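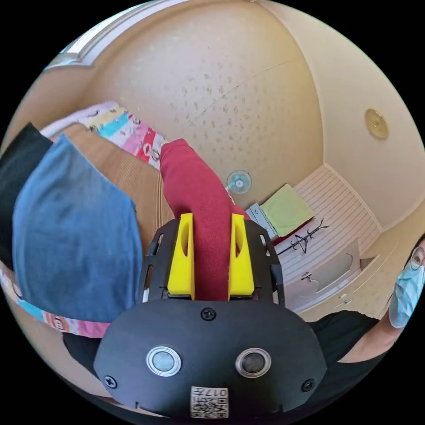

Print this page | E-mail to a friend

Folding Laundry for an Audience of One Computer

Tips from the spare bedroom, collected by Aileen Panganiban

If you've signed up to record laundry demos with a hand-held gripper, you already know how to fold. Forget most of it. The learning system has never met a sock and will copy your bad habits faithfully, including the one where you sigh.

Pick up one item per recording. Grab it near an edge, close the fingers all the way, and pause for a breath before you lift.

Mix your fabrics. My first batch was all dish towels, and Ebenezer Asamoah, who checks my uploads, wrote back "nice towels" in a tone I could hear. Now I do 5 thin things, 5 thick things and 3 that refuse to lie flat. Blankets count as all of the above.

Change the starting pile between takes. Drop it, shove it, let a teenager near it — whatever you normally do to a bed.
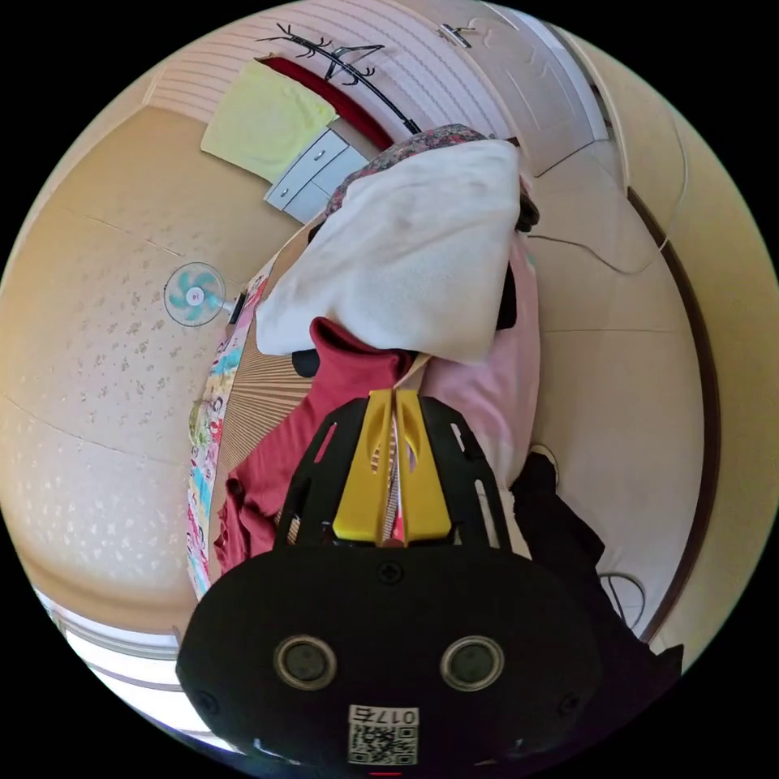
Fingers closed, bed still to be dealt with.

Keep your fumbles. A dropped shirt picked up again is a perfectly good example, and I have supplied many. Toss the take only if you reached in with your bare hand to help.

Wipe the lenses before each session. Lint gets everywhere, and I once sent in 8 recordings of what was mostly fuzz.

Stop when your wrist complains. The pile will be there in the morning. Mine has been there since September.

E-mail this tip | Print | 8 comments | 3 shares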